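Getting your reading corner staff ready for the Herath tidying system
Written by Vasanthi Paul, updated 2024-08-13

When we started automating the evening reset at our Enstead shop, I spent weeks fussing over the machine and hardly any time on the people who would be working beside it. I'd do it the other way round now, so this guide begins with your staff, and I hope it saves you a few long evenings!

Step 1. Walk the room together
Take everybody who closes up, part-timers included, and let them show you how they put the place to bed. Our closing list had 44 jobs on it, and Songül Ersoy knew a dozen more that had never been written down - which books customers like to find lying out, for instance, and how far a chair can be turned before it blocks the aisle.

Step 2. Split the jobs
Mark each job "machine," "person" or "either." Light, repeated pick-ups suit the machine well. Anything that calls for taste stays with a person, and so do breakable things like vases until everyone feels comfortable. 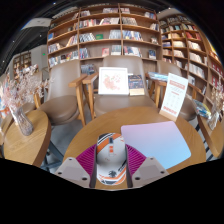

Reading corner, with round tables, armchairs and the tall shelves behind.

Step 3. Agree on "home" for every object
A corner like ours needs more decisions than you would think. Does the sign go at the back of the table or in the middle? Do books left on a seat go back to the shelf, or are they on display? Write the answers down in plain words and read them aloud at a staff meeting. You'll be surprised how many friendly arguments come up (we had 2 meetings just on this).

Step 4. Rewrite the shifts before you switch on
Do this early. Our closers were worried about losing hours, and they were right to ask. We moved that time to the help desk and to shelving new arrivals, and put the change in writing in February, well before the first automated evening.

Step 5. Name one person per shift who can say stop
Anyone may pause the system, of course, but one person decides when it starts again. Show them how to fill in the pause log, and go through it together once a week with a pot of tea.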